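4.2 Perdas pós-colheita no comércio de proximidade

Os registos de Zirkgate cobrem 14 bancas e um total de 1.255 pesagens, feitas sempre antes da abertura e repetidas ao fim da tarde. Em Dullow o procedimento foi o mesmo, mas só seis vendedores aceitaram manter o caderno até março, o que limita a comparação entre os dois mercados.

A perda de massa foi maior nas hortaliças de folha do que nos frutos de casca firme, resultado esperado e já discutido na secção 2. Menos esperada foi a diferença entre vendedores do mesmo produto. Os que repunham a banca várias vezes ao dia, em pequenas quantidades, registaram menos descarte do que os que expunham tudo de manhã — mesmo quando compravam ao mesmo grossista. Poulain, que acompanhou as pesagens em Dullow, notou ainda que a classificação de um produto como "invendável" variava com a hora e com o preço praticado nas bancas vizinhas.

Para reduzir essa variação, adotou-se uma escala visual de aspeto exterior, aplicada por dois avaliadores em separado (Figura 3).

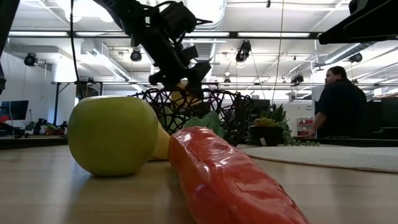
Figura 3. Hortofrutícolas com superfícies de textura e brilho diferentes.

A concordância entre avaliadores foi boa nos frutos e fraca nas folhas. Nos casos de desacordo manteve-se a nota mais baixa, critério que pode ter inflacionado ligeiramente o descarte estimado. Os pimentos levantaram uma dificuldade própria: o enrugamento da pele foi penalizado por um avaliador e ignorado pelo outro, e a regra só foi fixada depois das primeiras pesagens. Os valores anteriores a essa alteração foram excluídos da Tabela 5.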